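Strand House, Brevville – Housekeeping Safety Checklist, Bedrooms and Laundry
Walked and written up 10 May 2019. Rooms 5 to 20, linen store and laundry.

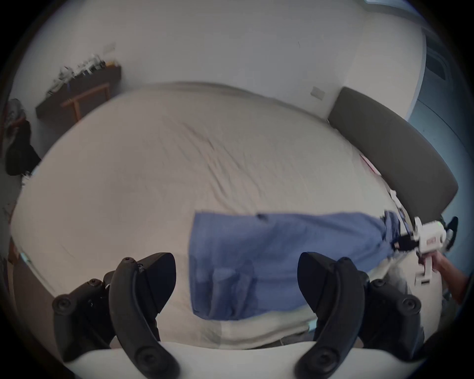
Ho-yin Wu asks that the cleaning products be checked first this time, as the trolleys get restocked mid-morning and the old bottles have gone by then. Done in that order, and the rest of the list follows the usual route.

1. Cleaning products

Bottles labelled with contents and date: NO
Two spray bottles on the upstairs trolley had no label. Both emptied and rinsed. New labels are in the top drawer of the linen store.

Bleach kept apart from acid descaler: YES
Bleach on the lower shelf, descaler in the locked cupboard.

Safety sheets to hand: PARTLY
The sheet for Clulum bathroom cleaner is the old one. The folder also still has a sheet for a floor polish we stopped buying. Take it out.

Gloves in all sizes: YES
Small is running low.

2. Bedrooms

Floor clear of trailing leads: YES, except room 11
The bedside lamp lead in 11 crosses the gap between the bed and the window. Move the lamp to the other side or fit a clip.

Bed castors locked: YES

Headboards firm: NO
Room 14 is loose on the left. One bolt missing. Please don't push the bed back against the wall to hold it, which is what was done last time.

Window restrictors working: YES
Room 9 is stiff but holds.

Mattress turning done by two people: NOT SEEN
No turning was under way. The sheet on the back of the store door has gaps in it for the spring, so it can't be confirmed from that either. Fill it in on the day.

Used linen bagged and off the floor: PARTLY
Bags were left on the landing outside 17 and 18, close to the top of the stairs. They need to go straight down or back on the trolley.

3. Bathrooms

Non-slip mats in place and sound: YES
The mat in room 6 has lost several suckers and should be replaced before the June bookings.

Extractor fans running: NO
Room 12 hums but does not pull. Cover was thick with dust. Clean first, then test again with a sheet of tissue.

Hot tap warning signs: YES

4. Linen store

Heavy items at waist height: NO
Winter duvets are on the top shelf again. Swap with the pillowcases. Stock count was 218 pieces on the sheet, not recounted.

Steps in good order: YES
Rubber feet fine. Keep them hooked to the wall when not in use.

Light working: YES

5. Laundry

Lint filters cleared after every load: NO
The Narnel dryer filter was full at the time of the check. This was also on the last list. It is a fire risk and has to be done each time, including the last load of the evening.

Space behind machines clear: PARTLY
A sock and a lot of fluff behind the second washer. Pull out and sweep.

Walkway kept open, 600 mm at least: YES
Tight by the ironing table – the baskets need to go under it.

Floor dry: YES
Slight drip from the sink tap. Washer wanted.

Fire door closed: NO
Propped with a detergent tub. Tub moved, door shuts properly by itself.

Comments

Most of the points marked NO can be put right in a morning. The headboard in 14 and the fan in 12 need the maintenance book, and both have been entered. Room 14 is not to be let until the bolt is in.

The dryer filter and the fire door will be looked at again without notice.

Checked by: Ingegerd Berge
Copy to: Ho-yin Wu, trolley folder, laundry noticeboard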